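How a Counter Gets Sorted
A Fledgate Young Readers page
By Janaína Andrade
11/4/22

A counter is a flat surface used for work. People prepare food on it, and they set things down on it. Over a day, the number of objects on a counter tends to go up. Sorting is the job of deciding which objects stay and where each one goes.

Step one: name the groups

A group is a set of objects that share a property. The property can be shape, size, material or use. On a play kitchen counter, use is the easiest property to start with. Most objects fit one of these groups:

Food: fruit, vegetables, and play versions of both
Packages: boxes, cans, bags and wrappers
Carriers: plates, trays and boards

A carrier is an object that holds other objects. Carriers save trips. If you move a plate, everything on the plate moves too.

Step two: look at the shapes

Shape decides how an object behaves when it is put down. A ball touches the counter at one small point, so it rolls if it is pushed. A can is a cylinder. Standing on its flat end, it stays in place. Lying on its curved side, it rolls in two directions only, forward and back.

A cereal box is a rectangular prism. It has 6 flat faces and will rest on any of them. Standing up, it takes little counter space but tips over easily. Lying down, it takes more space and is very hard to tip.
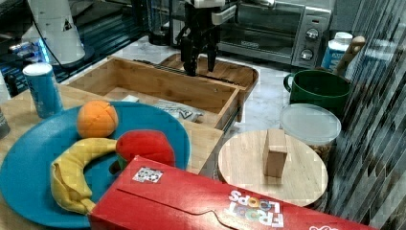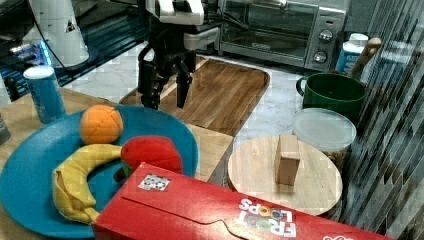 Play food on a round plate, with a cereal box lying down and a small wooden block standing on a round board.

A plate with a raised rim is useful for round food. The rim acts as a low wall. Soft toys also roll less than hard ones, because the cloth flattens a little where it touches the surface.

Step three: choose a place for each group

Food goes on the plate. Small loose pieces, such as blocks, go in a tray with sides. Cans stand at the back, where an elbow is less likely to reach them. Boxes can stand against a wall. An empty wrapper has no group of its own and goes in the trash.

Heavy objects should be placed before light ones. A heavy object set down last can crush or push what is already there.

Step four: check the edge

Nothing should stick out past the edge of the counter. An object falls when its center of gravity is no longer above the surface. For a box filled evenly, the center of gravity is near the middle. If more than half of the box hangs over, it drops.

Try it

You need 1 empty cereal box, 1 ruler and a table. Measure the long side of the box. Lay the box flat and slide it slowly over the edge of the table. Stop when it starts to tip, and measure the part that hangs over. Compare this with half the length of the box. Then tape 2 coins inside one end and repeat the test from both ends.

Words to know

Cylinder: a solid with two flat round ends and a curved side
Prism: a solid with two matching ends and flat sides
Center of gravity: the point where an object's weight balances

Next page: Why Lids Fit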